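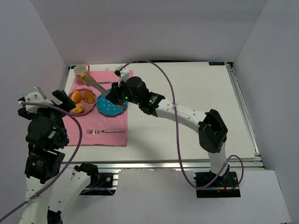
双腕アームによる食卓での作業。右アームがトングを把持

家事作業の自動化(かじさぎょうのじどうか)は、住宅や小規模な店舗で人が手で行ってきた雑多な作業を機械に行わせること、またはその研究・開発の総称。配膳、片付け、洗濯物たたみ、棚への補充、簡単な盛り付けなど。工場の産業用ロボットと違い、対象物の形も置き場所も毎回変わるのが前提。「もうできるのか」という問いには、作業によってはできる、ただし遅い、というのが現状での一般的な答え。

概要

掃除機や食器洗い機のように作業ごとに専用機を作る方式と、腕と手を持った汎用機に人の道具をそのまま使わせる方式に大きく分かれる。専用機は早くから普及。汎用機のほうは長く研究室の中の話だったが、安価なサーボと小型カメラ、模倣学習の組み合わせで台数が増えた。本項では主に後者を扱う。専用機については各機器の項を参照。

店舗の作業も家事に近いものが多いため、同じ項で扱われることが多い。パン屋でトングを使ってパンを袋に入れる、喫茶店で皿を下げる、など。区別はあいまい。

用語

「家庭用ロボット」は掃除機やペット型を含む広い語で、本項の範囲とはずれる。「卓上作業」は机の上だけで完結する作業のこと、移動を含まない。「ロングホライズン」は手順の長い作業を指すが、何手順から長いとするかは文献ごとにばらばら。英語のまま使う著者も多い。

道具の使用

汎用機で問題になるのが道具の持ち替え。指先で直接パンをつまむのと、トングを持ってパンをつまむのとでは難しさがかなり違う。トングは開閉する力を加え続ける必要があり、しかも先端がグリッパーから遠い。手元のわずかな角度ずれが先端では大きなずれになる。握り直しができないグリッパーでは、最初につかんだ位置がほぼすべてを決める。

トングの向きも問題。寝かせて置いてあると、平行グリッパーでは拾い上げる段階でつまずくことが多い。卓上から浮かせるスタンドを使う例もあるが、それは家庭の食卓には普通ないもので、評価として認めるかどうか意見が分かれている。

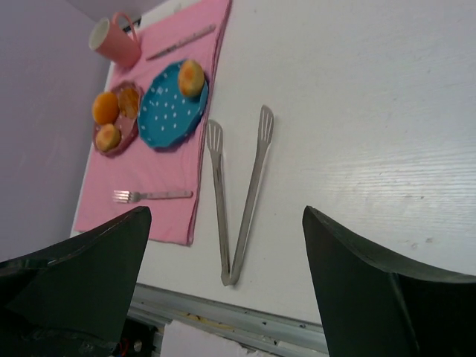 手首側のカメラから見た食卓。布の右に開いたトング、水玉の青い皿にロールパン

フォークとナイフは薄い。布の上なら指先が布ごと沈むのでまだ拾いやすく、硬い天板に直に置かれると難しい。逆に、布があると布をつまんでしまう失敗が出る。布がよれると上の皿も動く。オルテンシア・エスコバルの講義録ではこれを「テーブルクロス問題」と呼んでいるが、定着した用語ではない。

マグカップは取っ手の向きで難易度が変わる。縁をはさむ方法なら向きは関係ないものの、飲み口に触れるため衛生上嫌われる。皿は縁が波形や多角形のものだと、学習時に丸い皿だけ使ったモデルが縁の位置を外しやすいという報告あり。

対象となる作業

おおまかな到達度は以下のとおり。あくまで公開されたデモと報告からの整理で、統一基準によるものではない。

配膳。皿やカトラリーを決まった位置に並べる作業。位置が固定なら実用に近い。家ごとの流儀に合わせるのはまだ。

盛り付け。パンや果物のように形の崩れにくいものは可。煮物、ゆでた麺、豆腐は苦手。

片付け。空の皿を下げるだけなら可。食べ残しの判断は不安定で、残してあるのか残したのかが画像だけでは分からない。

洗濯物たたみ。タオルは可。靴下の組み合わせは時間がかかる。ボタンのある服は研究段階。

棚への補充。箱もの、缶は可。袋ものは倒れる。

拭き掃除。平らな面は可、ただし汚れが落ちたかどうかの確認ができてていない例が多い。

水回り全般。防水の都合で後回しにされがち。

方式

遠隔操作でデータを集め、それを模倣させる方式が主流。操作者が手元のアームを動かすと、作業側のアームが同じ動きをする。一つの作業につき数十から数百回分を記録し、画像と関節角度の対応を学習させる。カメラは手首に付けるものと、机の横や上に固定するものを併用することが多い。手首カメラは指先と対象の距離が分かりやすいかわりに、つかんだ道具で視野がふさがる。固定カメラは全体が見えるが、腕が皿を隠す。両方あっても両方隠れる瞬間はある。

トレルベリの公開した手順書では、食卓作業の記録を418回分とし、そのうち配置を大きく変えたものを別に保存するよう求めている。配置を変えずに回数だけ増やしても、少しずらした皿に対応できるようにはならないため。ノンデルは逆に、人が動作を書き下した規則と学習を併用する立場をとる。アルビド・タンゲンは前者を「見て覚える派」、後者を「紙に書く派」と呼んだ。どちらが優勢ともいえない。

双腕か単腕かも議論がある。皿を押さえながらパンを載せる、布の端を引きながらしわを伸ばすといった作業では双腕が有利。ただし腕どうしの干渉が増え、狭い台では片方を引っ込めて待たせる時間が長くなる。価格は当然上がる。配線も増える、手首から垂れたケーブルが皿の縁に引っかかるという地味な故障が現場では多いらしい(要出典)。

評価

共通の評価指標はまだない。成功率がよく使われるものの、何を成功とするかが報告ごとに違う。パンが皿に載れば成功なのか、向きまで問うのか。途中で人が手を貸した回を含めるのか。

アドマイティスの比較試験は、この点を細かく決めた例として引用される。食卓の作業を6段階に分け、各段階に減点を設けた。床に落とす、皿を鳴らす、食品をつぶす、など。試行はほぼ879回。段階別に見ると、道具を使わない段階より道具を使う段階で減点が多く、とくにトングの持ち上げに集中していた。試験を担当したブンミー・シーソンは、皿を鳴らす減点が厳しすぎたと後に書いている。人間でも鳴らす、とのこと。

速度の評価も分かれる。多くの公開動画は早送りされており、等速で見ると人の数倍かかる。レイディ・ビルカは、速度は問題の中心でなく、夜の間に終わっていれば家庭では足りると主張。これに対しブラヤン・アルボレダは、店舗では客の前で動くため同じ論は使えないと反論した。

実用化の状況

ベネルが8月に始めた貸し出しは、朝食の準備に用途を絞ったもの。皿、マグ、カトラリーを並べ、パンを載せるところまで。飲み物は注がない。食器は同社の指定品のみで、手持ちの皿を使いたいという要望が多く寄せられた。貸し出し先の5世帯のうち、途中で返却した家もある。理由は音と置き場所。詳しい結果は未公表。

店舗では、閉店後の棚の整理に使う例が先行している。人がいない時間帯であれば、速度と安全の両方の条件がゆるくなる。食品を扱う売り場での利用は、清掃の手順が決まっていないことが壁。グリッパーの指先を外して洗えるか、関節のすき間にパンくずが入ったときどうするか、といった細部がまだ詰められていない。

安全面では、ナイフやはさみなど刃のある道具の扱いが別枠とされることが多い。食卓用のナイフは刃が鈍いので許容する例が多いが、調理用の包丁を汎用機に持たせることには慎重な意見が大半。子供やペットのいる家では、腕の届く範囲に柵や壁を設けるよう勧める手引きもある。柵を付けると食卓として使いにくい、という矛盾は未解決。

批判

できることだけ選んで見せている、という批判は古くからある。白い台、明るい照明、いつも同じ皿。実際の食卓には新聞、薬、醤油さし、読みかけの手紙などが載っている。片付いた台の上で配膳ができても、台を片付けるところが一番の手間だとする指摘。

また、家事を細切れの動作として数えること自体への疑問もある。献立を考える、足りないものに気づく、誰が何を嫌いか覚えている、といった部分は動作に現れない。自動化の比率を動作の数で出すと、この部分が丸ごと抜け落ちることになる。研究側からは、まず動作ができなければ話が始まらないとの返答が一般的で、議論はかみ合ってない。

費用についての資料は乏しい。本体価格のほか、失敗した食品の廃棄、割れた食器、設定にかかる人の時間をどこまで含めるかで数字が変わる。この節は加筆が必要。

関連項目

模倣学習
遠隔操作
エンドエフェクタ
食器洗い機
配膳ロボット
トング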